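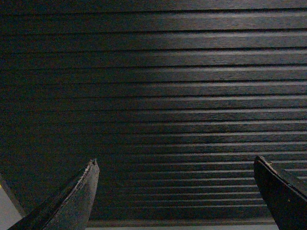
Working Out Your Distances Before a Golf Trip

Most visiting players arrive at a new course with a rough idea of how far they hit a 7-iron and not much else. A measured chart takes one practice session and fits on a card in your pocket.

What you need
A range with marked targets, your full set of clubs, a notebook and the same model of ball you play on the course. Range balls often fly shorter, so use your own on an open practice field if the club allows it.

Step 1. Warm up with 20 easy wedge shots. Do not record these.

Step 2. Start with the 9-iron. Hit ten balls at one target. Drop the two longest and the two shortest, then average the remaining six. Write down carry, not total distance.

Step 3. Repeat with every second club up to the driver. Fill in the gaps by taking the midpoint. If your 9-iron carries 120 yards and your 7-iron 137, write 128 for the 8-iron.

Step 4. Convert if needed. Many European courses mark the fairways in meters. Multiply meters by 1.09 to get yards – a 150-meter post is 164 yards out.

Step 5. Correct for height. At almost 600 meters above sea level, add three to four percent to carry. At the coast, leave the figures alone.

Check the chart again in December if you play through the winter. Cold air takes a few yards off the longer clubs, and extra layers shorten the swing.

Text: Ayane Hayashi. Distances checked by Yoshinori Shimada.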